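Chapter 4
The Table Before the Meal

By I-seul Ko and Eun-seong Hwang
23 October 2020

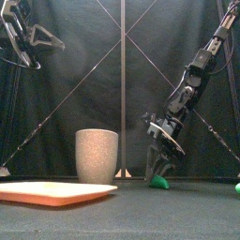

Most books on setting a table begin with rules. The fork goes here, the glass goes there, and the reader is left to suppose that somebody once had a good reason. We doubt it. When you trace the rules back, many of them come from houses with hired staff and more rooms than people, and they were written down by authors who had something to sell. A person who eats at home with a cup and a tray has little use for them. Take a speckled beige cup, upright, with a flat orange-and-cream tray in front of it and a bit of something green off to the side. No rule in the old manuals covers that arrangement, and yet most readers of this book have eaten from something close to it this week. The cup is wider at the rim than at the base, so it needs a little more clearance at the top than its footprint suggests. That is a plain fact about a shape, and it will tell you more about where to put the cup than a page on manners.

This chapter asks what a table setting is for. We take the question seriously, which means we will not accept "it looks nice" as an answer until we know who is looking and from where. A setting seen from the doorway and a setting seen from the chair are two different things. The catalogs show the first. You eat at the second.

4.1 Claims worth doubting

In August we read the hosting guides put out by Juta and Eltano, two housewares firms whose booklets turn up in a great many kitchen drawers. The Juta guide runs to 108 pages. It says that a matching set "calms the guest." It does not say how this was found out, or which guests were asked. The Eltano guide is shorter, at 49 pages, and claims that a tray makes any meal feel finished. Perhaps it does. A tray also takes up room, and on a small table that room has to come from somewhere — usually from the spot where your elbow wanted to be.

Geum-ok Ryu, who taught this course before us, used to have students set a place, sit down at it, and reach for everything with their eyes shut. Few of the handsome settings survived. Tall cups placed behind trays did badly, and so did anything small and loose near the edge. Her notes on the exercise are blunt, and we have kept them in the appendix as she wrote them.

4.2 What we mean by "reach"

Reach is the distance your hand can cover without your back leaving the chair. It changes with the person, the chair and the height of the table. Books that give it as a single figure are guessing. In-ho Ji and Tae-yang Ji, brothers who share a kitchen, measured theirs for this chapter and could not agree on where one shelf of crockery should go, let alone a cup. Their results appear in Table 4.1.

For now, keep two terms apart. Near reach is what you can pick up with a bent arm. Far reach is what you can touch with a straight one — and touching a full cup is a long way from lifting it

We use cookies to improve your reading experience. By continuing to browse you accept our cookie policy. Manage settings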